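Give the Reserve Driver a Real Race

10/12/2018

Every fall I get far too excited about the part of the racing calendar that most people skip, the weeks when the seats get shuffled and the small teams work out who they can afford. This year I have a cause to go with it. I want the Korletey Touring Series to make every team hand its reserve driver one full race weekend per season, and I want it in the rules before the November meeting.

I got there by watching Philomena Akpalu at Bruvden in the wet. She had spent two seasons as the reserve at Riltine, which meant simulator nights, sponsor breakfasts and a few laps on Friday mornings if the regular driver had a cold. Then Wumpini Baidoo hurt his wrist and she was in the car with a day's notice. She started near the back and finished eighth, and she did it on a track where half the field couldn't find the second corner! I was standing on the bank with rain running into my boots and I would not have swapped places with anyone.

How many more are there like her? We don't know, and that bugs me. A reserve driver in this series can go an entire contract without starting a race. Teams will tell you practice sessions are enough. They really aren't. You don't learn how somebody handles a restart on cold tires, or a bad pit stop, or a faster car filling the mirrors for nearly a whole stint, by sending them out alone on a quiet Friday.

The big objection is the championship. If a team gives up its lead driver for a weekend, the points fight gets distorted. Fine, so let the regular driver drop a score. There are already four rounds where teams bring odd setups and treat the whole thing as testing, and Kindska in the spring is practically a holiday. Use those.

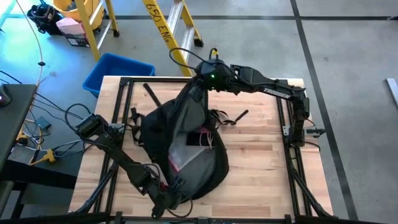

Money is the other complaint, and I have more sympathy for that one. A reserve who bends a car costs a small team a lot. But they are already paying these people to travel, and living like that is no picnic. Akpalu told a fan evening that she did her first season out of one bag, a plain black backpack much like the one lying open on that wooden tabletop, with her gloves and race boots stuffed in on top of her clothes. You carry that to every round on the schedule and then stand in the garage with a headset on. I'd want to drive too.

So write to the series, or grab somebody from your favorite team at the autograph table and ask who their reserve is. I did it at the last round and got a ten-minute answer from a mechanic who clearly thinks their kid is quicker than the guy in the car. I would love to find out if he's right - and I'd buy a ticket for it tomorrow.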